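Speaker notes: Hanging things on tile without regretting it
Evening home repair series, Najjar Hall, June
Slot: 7:00 to 7:45, questions after

Before starting: pass the sample board to the front row. Ask them to keep it moving. Put the bit case on the table where people can see it.

Slide 1. Title
Say who the talk is for. Renters and owners who have a tiled kitchen or bathroom and want a picture, a shelf or a towel bar on it. If anyone came for floor tile, that talk is next month.

Slide 2. What is behind the tile
Start with the wall, then the tile. The tile carries almost none of the load. What matters is what the screw or the glue ends up holding on to.
Older houses in the Poken area, including mine, tend to have plaster behind the kitchen tile. Newer ones have cement board or drywall. The apartments on Stellov Street are mostly block, and block is the easiest of all once you get through the glaze.
How to find out: take off an outlet cover with the breaker off and look at the edge of the wall. Tapping is unreliable on tile. Stud finders vary a lot. Mention that mine reads fine through thin ceramic and gives nonsense on thick porcelain.

Slide 3. Ceramic or porcelain
Ceramic is softer. An ordinary carbide tile bit goes through it. Porcelain needs a diamond bit, and people who don't know which they have usually learn it by burning up a carbide one.
If you have a spare tile in the garage, look at the chipped edge. Red or tan body under the glaze usually means ceramic. Same color most of the way through often means porcelain.
Show the two broken pieces here.

Slide 4. Drill or stick
Ask for hands: who has had an adhesive hook fall down. Wait for the laugh.
Adhesive works for light things if the surface is clean and you stay under the weight on the package. Clean with rubbing alcohol and let it dry. Kitchen cleaner leaves a film. Press, then leave it alone for the full time on the instructions before hanging anything.
Don't run a strip across a grout line. The grout sits lower than the tile and the strip only grips on both sides of it.
Heavier than a small frame, or anything people will pull on, gets drilled. 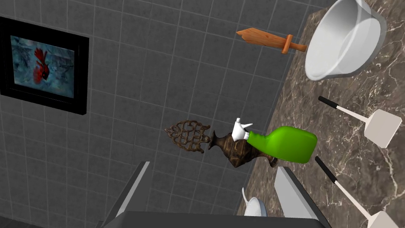

Slide 5: Framed cardinal on gray wall tile.

Slide 5. Picking the spot
Grout lines show every mistake. On a painted wall a frame can be a little off and you may never see it. On square tile there is a straight line right beside it.
Mark from the grout, then check with a level. If the two disagree, follow the grout. The eye compares the frame with the nearest line.
Centered on a tile or centered on a joint both look fine. In between looks like a mistake.
Side question that always comes up: drill the tile or the grout? A hole in grout is easier to patch. But most joints are narrower than the anchor, so the bit clips the tile edge, and the edge is where tile chips. I drill the middle of the tile unless the joint is wide.

Slide 6. Drilling
Masking tape over the mark, so the bit doesn't skate. Hammer setting OFF. Say this twice.
Slow speed, light pressure. Keep the bit wet with a sponge or spray bottle, and keep the water away from the drill body.
Once through the tile, stop and change to the bit for whatever is behind it. Hammer is all right in block at that point.
Push the anchor in past the back of the tile. If it expands inside the tile, the tile cracks, sometimes a day later.
Stay clear of the wall straight above and below faucets and outlets.

Slide 7. My own kitchen
Keep this short. House dates from 1931, tile is from a later remodel. I put up a rail with a Broltine starter kit and cracked one tile on the third hole, from leaning on the drill. Replacing it took a weekend and the new one doesn't quite match.
Total spent was about 100 dollars, most of it on the replacement tile, which was only sold by the box.

Slide 8. Taking things down
Adhesive: pull the tab straight down along the wall. If there is no tab, warm it with a hair dryer and work dental floss behind it.
Holes: take out the anchor, fill with matching grout or color caulk, wipe before it sets. Renters should save a photo of the wall from move-in day.

Slide 9. Questions
Repeat each question into the microphone.
Likely ones: glass tile (don't drill it as a first project), mirrors (get the proper clips), shower walls (seal every hole with silicone before the screw goes in).
Collect the sample board. Lights and projector off by 8:15.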